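The Last Bus out of Lindness

She missed it by the length of a parking lot. Watched the tail lights go up the hill, one of them out. Bag over the wrong shoulder, one shoe untied, the envelope under her coat so it wouldn't get wet.

Okay.

Okay okay okay.

The shelter had a bench and a timetable behind scratched plastic. The 9:40 was the last one. She knew that. She'd known it all day, all through the thing at the house, she'd said it to her brother twice. I have to be on the 9:40. And he'd said sure, sure, and then opened another box.

The boxes. God.

Their mother kept everything. Not in a crazy way, in an organized way, which took longer. Labels on all of it. Buttons, gray. Buttons, other. Warranty cards for a Stoltine heater that had been dead since they were kids. You couldn't just throw it in a bag, you had to read it, and once you read it you were sunk.

Rain coming sideways now. February rain, the kind that thinks about being snow and can't commit. She sat down. The bench was wet. She stayed sitting.

Phone at 3 percent. She could call him. He'd come, he'd drive down in his socks probably, and then she'd be back in that kitchen with the light buzzing and he'd say see, you may as well stay over. He'd been saying it since noon. May as well. Like the night had already been decided and she was the only one holding it up.

She put the phone back.

What was in the envelope was a bill of sale. The piano. She'd found it at the bottom of Misc. Household, under a manual for a Clotix sewing machine, folded in thirds. Mészáros upright, walnut, bench included. Sold for 373 dollars. Her mother's handwriting, very neat, and the buyer's, not.

She'd been eleven. Came home from school and there was a square on the carpet, darker than the rest. Her mother said it was being tuned. It'll take a while, she said, it's an old piano. And for a year, more than a year, she had waited for the thing to come back from the tuner. She'd practiced on the table. Really. Both hands, whole pieces, her brother yelling at her to quit drumming.

And at some point she stopped asking. She couldn't have told you when. You'd think you would remember the day.

She'd shown him the paper this afternoon. Held it out over the boxes.

Oh yeah, he said.

What do you mean, oh yeah.

The piano. Yeah. That was for my teeth.

He said it while he was peeling tape. Not mean about it. He had the tape stuck to his thumb and was trying to shake it off, and it was the tape he was annoyed with.

You knew?

I was thirteen, I was in the car. Guy had a truck. He gave me a stick of gum and mom said I coudn't have it, on account of the teeth. He laughed. Then he looked at her and quit laughing.

I thought you knew, he said.

So she'd put it in her coat and gone upstairs and done the whole linen closet by herself, fast, not reading a single label. Sheets, sheets, tablecloth, the good towels that were never once used. Three hours of that. By the time she looked at the clock it was twenty past nine and he was asleep on the couch with his mouth open. All those straight teeth.
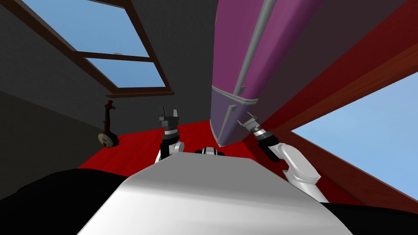

This page was last changed in February

A car went by. Didn't slow down. Then a second one that did, and she got up, stupid, as if it would be for her, but it was only making the turn for the gas station.

The gas station. It had a light on. She could see a rack of washer fluid and the top of somebody's head.

She crossed without looking, there was nothing to look for. Inside it was so warm her ears hurt. Kid at the register, big sweatshirt, doing homework on the lottery counter.

Is there a cab in this town, she said.

There's a guy, the kid said.

Can you call the guy?

He's at his daughter's. He thought about it. There's the 5:50. In the morning. The bus.

I know there's a bus in the morning.

Okay, the kid said, and went back to the homework. Fractions, it looked like. Or something with lines between numbers. Then without looking up, You can sit over there if you buy a thing.

She bought a thing. Coffee, a bad one, and a packet of crackers the color of traffic cones. There was one stool by the window next to the ice cream freezer. She sat with her coat open and dripped.

The freezer hummed. An A, she thought. Maybe a little under. She hadn't thought in letters like that in years and it made her sit up.

She got out the envelope. The paper had kept dry, mostly, one soft corner. She read it again top to bottom. Date. Item. Amount. And then a line she hadn't got to before, because her brother had started talking. Down at the bottom in her mother's writing, smaller, squeezed in under the signatures.

Buyer agrees to hold 1 yr. Seller may buy back same price.

She read that one a few times.

One year. Same price. And her mother had got the man with the truck to sign under it, that awful scrawl, he'd signed twice. So she must have made him. Stood there on the driveway with a boy in the car and held out the pen and made him do it again.

It'll take a while. It's an old piano.

There was more on the back. She almost didn't turn it over. Pencil, a column, very light, you had to tilt it at the window. 40, and a month. 40, and the next month. 40. 25, and then a month with nothing. Then 40 again. Then 15. Then the column just stopped, not even a line under it, and there was most of a page of blank paper left.

She did the sum. She did it wrong, did it again on her fingers, on the counter, tapping. It was exactly two hundred.

Huh, she said.

What, said the kid.

Nothing. How do you turn a hundred and seventy three into, no. Never mind.

You what?

Never mind.

She ate one of the crackers. It was terrible and she ate all of them. Outside the rain had made up its mind and was coming down white under the lights over the pumps, big wet flakes, gone as soon as they touched.

Her mother had been working the cannery desk then, and Saturdays at the church sale. She remembered a coat that got worn two winters past when it should have. She remembered being embarased by the coat. She'd walked on the other side of the street from it once, all the way home, and her mother had let her. Waved a little, at the crossing. As if they were two people who happened to be going the same direction.

Phone buzzed. Brother.

where r u

She looked at it. Two percent.

Another one. did u make it

Then, i woke up and ur gone, did u do the whole closet???

Then nothing for a bit. She could picture him standing in the hall with his hair up on one side, looking at the bags. Then,

im sorry about the piano thing. i shouldve been nicer

She wiped her fingers on her coat. Typed, missed it. Deleted it. Typed, read the back. Which made no sense, he didn't have it, she had it. Deleted that too. One percent.

gas station, she put. Bring shoes this time.

It went. The little word came up underneath, delivered, and the screen went black before she could see if he answered.

You getting a ride? the kid said.

I think so.

Cause I close at eleven. He said it kindly enough. He'd got up and was doing something to the coffee machine with a rag. You could've had a fresh one, I was gonna make fresh.

This was fine.

It's been on since four.

She folded the paper back along the old creases, thirds, and held it shut a second with her palm. The counter in front of the stool was that speckled stuff, cold, a bit sticky. She put the envelope in her inside pocket. Then both hands on the counter. Left hand first, where it starts alone, four bars, she still had those. The right came in late. She went back.

Went back again.

There was a turn in the middle she couldn't get, there'd always been a turn in the middle. Fourth finger. She slowed it down. The kid had stopped wiping and was watching her, or watching the counter, and she didn't stop.

Headlights came down the hill.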